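The Second Bench

The arm came to Haswood in September, on a pallet, with two men from Vastari who bolted it to the rail table at the end of the workshop and ate their sandwiches standing up. By the afternoon it had a name on the rota. It was down as Bench 7, under the six of us.

I had been taking computers apart for a living since I left school. Old office machines came in by the van load, and we opened them, pulled whatever could be sold again and sent the rest for scrap. The first batch we gave the arm was a contract from Tekleab, 839 workstations, all to be stripped to the board. Memory, processor, graphics card, drive.
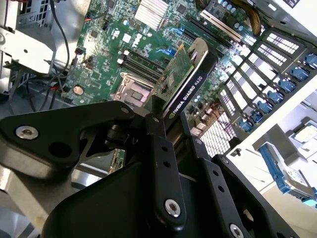 My job was to look after it. I laid each tower on its side, took off the panel and stood back. If it got something wrong I pressed the stop, put the part right and pressed start again. Then I wrote down what had happened on a sheet, and the sheet went to Vastari at the end of the day.

I had thought it would be fast. It was slow, slower than a school leaver in the first week, and it never looked up. On my old bench I could do a graphics card with my thumb on the catch while I talked about the football. The arm went in, stopped, moved a hair to the left and stopped again. I found I was holding my breath for it.

We talked about it at the tea urn, of course. Most of us had worked out what the sheets were for.

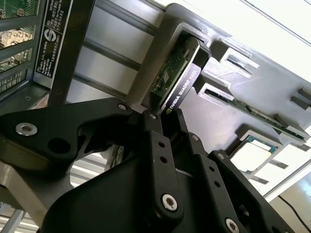
You're teaching it, the woman from Bench 2 said, and every line you write down is one less thing they need you for. She said it kindly enough. She had been there longer than I had, and her hands were bad from the little screws. I said somebody would fill in the sheets if I didn't. She said yes, that was how it always went, and rinsed her cup.

By the end of the month the sheets were shorter. I still had things to write - a cable in the way, a catch that was stiff - but some mornings I had a clean page until the break. I started bringing a book and then felt ashamed of it and left it in my coat. 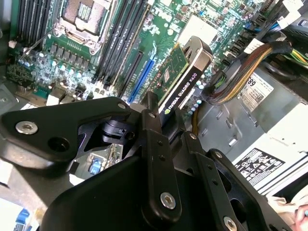

Bench 7, a K620 card and the tower it goes with.

What I missed was the noise. On the old benches there was always a lid going down or someone swearing at a clip. They moved me further along the wall so I could see the stop button and the screen together, and from there I could hear the motors and not much else. When the others laughed at something I had to ask what it was, and by then it wasn't funny.

The Tekleab job finished and a bigger one came in from Skornari, 1496 machines. The manager called us together by the roller door and said there would be a second arm for it. He said no jobs would go before spring. Someone asked about after spring, and he said he would be straight with us when he knew.

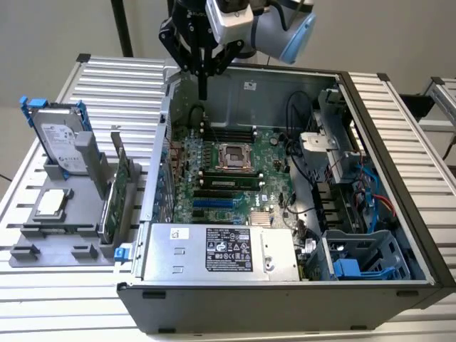 I'd rather have the arm do my screws than do them myself, said the woman from Bench 2, but I'd like to be paid for the hands I've got left. The manager wrote that down, or wrote something down. Then he asked whether any of us wanted to train on the new one, and there was a long wait while people looked at the floor.

She put her hand up. I hadn't expected it. On the Monday she was next to me with a sheet of her own and a pencil on a string, and when her arm stopped with a card half out she leaned over the tower and told it to get on with it.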